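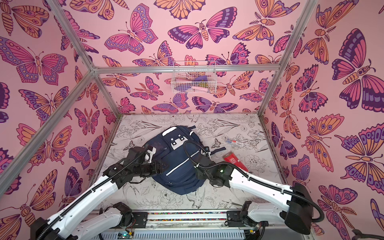

Repeat Length Belongs on the Front of the Label

Anyone who buys patterned wallpaper learns sooner or later that the square footage on the package does not describe what the roll will cover. It describes the area of the paper. The area of wall is smaller, and the difference depends on the pattern repeat, a figure most sellers print in small type on the back or leave to a downloadable sheet. My argument is that the repeat should be printed next to the price, in the same size type, and that the usual objections to doing so are weak.

The arithmetic is simple. A repeat is the vertical distance between one point in the design and the next identical point. Each strip has to be cut so that its edge lines up with the strip beside it. With a plain paper, a strip is the height of the wall plus a few inches for trimming. With a straight match, the strip length is rounded up to the next full repeat, and whatever falls between the wall height and that multiple is scrap.

Take a room with a total strip length of 288 feet on paper. If the walls are 96 inches high and the repeat is 24 inches, four repeats fill the height almost exactly, and one more is used up in trimming. Each strip now consumes 120 inches. If the repeat is 21 inches, five repeats come to 105 inches and the strip is done. The smaller repeat saves 15 inches on every strip, and the two papers may carry the same price and the same stated coverage.

A drop match complicates this. The design shifts by half a repeat from one strip to the next, so alternate strips start at a different point. A careful installer cuts from 2 rolls at once, taking odd strips from one and even strips from the other, and recovers some of the loss. A buyer who does not know the match type cannot plan for it, and a seller who lists only the repeat has given half the information.

Large designs make the problem worse. Animals, insects and big flowers need room, and a motif that is cut through the middle at the ceiling looks like a mistake even when every seam is correct. Installers therefore choose a starting height that favors the motif, and that choice can cost another partial repeat. Small geometric prints forgive almost any starting point.

The trade has three standard replies. The first is that customers do not understand repeats. Customers do not understand thread counts either, and those are on the front of every sheet set. The second is that the store's calculator handles it. I ran the same room through the calculators for Brultlow and Kistham last year. Brultlow asked for wall height and repeat and returned a sensible figure. Kistham asked for total square feet, divided by roll coverage and added a flat percentage. For a short repeat, that percentage overstated the need. For a long one it left the job a roll short.

The third reply is that a shortage can be fixed with a second order. It can, if the same dye lot is still in stock. Lots differ enough to show at a seam in daylight. A Frimpong paper I ordered in September was out of its original lot when I went back for one more roll, and the replacement was visibly warmer in tone. It went behind a bookcase.

A useful label would carry 3 items beside the price: repeat length, match type, and the number of full strips the roll yields at a standard wall height. The last of these does most of the work. "Three strips at 8 feet" can be checked with a tape measure and a pencil. A coverage figure in square feet cannot, since it assumes that every scrap can be used.

Printing costs are not a serious obstacle. The information already exists, because the mill needs it to engrave or set up the design.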